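Arach Divers Club Trips: Frequently Asked Questions

Who can sign up for a club trip?
Any paid member with an open water card. Guests may join if a spot is still open 30 days after booking starts, and they pay the guest fee on top of the trip price.

How do I hold my place?
Send the signed form and a $200 deposit to the trip leader. We do not hold places by phone. The balance for the April trip to Honport is $274 and can be paid by check or bank transfer.

Can I get my deposit back?
Yes, if you cancel before the balance is due. After that we can refund it only if someone takes your place.

Who do I share a room with?
Rooms sleep 2. Tell us on the form if you have a roommate in mind. If you leave it blank, the trip leader will pair you up. Single rooms cost extra and there are only 4 of them.

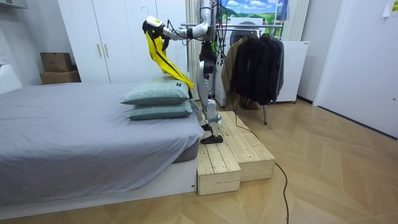
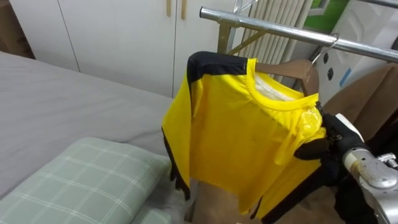
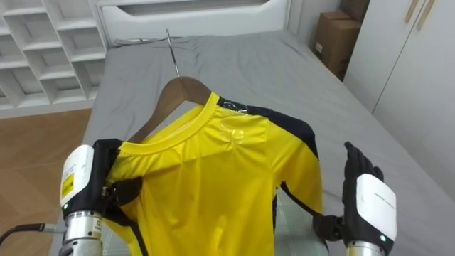
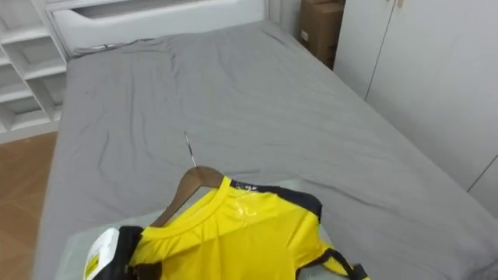 Nele Rothe

Do I need my own gear?
Bring your mask, fins, boots and computer. Tanks and weights are included. Regulators and BCDs can be rented from the dive shop in Honport, but they need your sizes two weeks ahead.

What if I haven't been diving in a while?
If your last dive was more than a year ago, you need a pool session before we leave. Mirsad Nikolovski runs these on Tuesday nights. Email him for a slot.

Is nitrox available?
Yes, for certified divers. Bring your card. The shop will not take a photo of it on your phone.

Do I need dive insurance?
Yes. Put your policy number on the form. Trip cancellation cover is up to you.

How do we get there?
Most people drive. Iulian Filip keeps the carpool list and can usually fit gear bags in his van. If you are flying, book your own ticket and leave at least 24 hours between your last dive and the flight home.

What happens if the boat can't go out?
The captain makes that call in the morning. We try for a shore dive instead. Any boat fee the operator returns to the club is passed on to you after the trip.

Questions about payments go to Narayanan Shenoy. Anything else goes to your trip leader. Please don't call the dive shop to change a club booking.

Page updated January 6, 2025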